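Inville Rectangular Storage Basket

Sturdy woven wicker for shelves, worktops and the bottom of the larder

We have been fond of baskets in this family for as long as I can remember, and the Inville is the one I always seem to end up recommending. It's a plain, good-natured sort of basket, happy with a heap of onions or a heap of socks, and it sits nicely on a kitchen table without taking the whole place over.

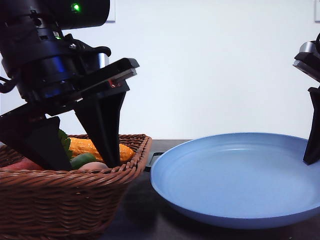
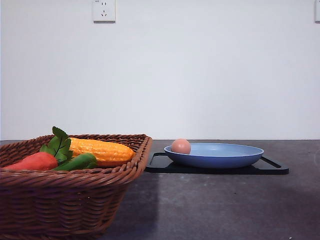

Wicker basket with a rolled rim, on the table

What you get

One rectangular basket, tightly woven, with gently flared sides and a thick rim that's kind to your fingers when you lift it. The colour is a warm brown that deepens a little over the years — mine has gone a lovely shade by the back door.

Holds: potatoes, apples, bread, napkins, toys, post you haven't opened yet
Tested load: 117 newtons, spread evenly
Supplied with: a cotton tie-in liner by Woldegiorgis, washable
Item code: 619

Looking after it

Wicker likes a bit of air. Brush out the crumbs with a dry pastry brush, wipe it over with a damp cloth now and then, and let it dry somewhere away from the radiator. If it starts to creak when you pick it up, a light misting of water usually settles it down again. Please don't put it in the dishwasher (we have been asked!).

Who makes it

Ilari Mustonen designed the shape for us at the Histska workshop, and he was very particular about the rim, which went through more drawings than I care to remember. More than 200 went out in the first batch, and we were taping up boxes well into the evening.

Delivery

Free on orders over £75. Everything is sent by Navmont in a plain cardboard box, and the liner comes folded inside the basket, so do have a look before you flatten the packaging.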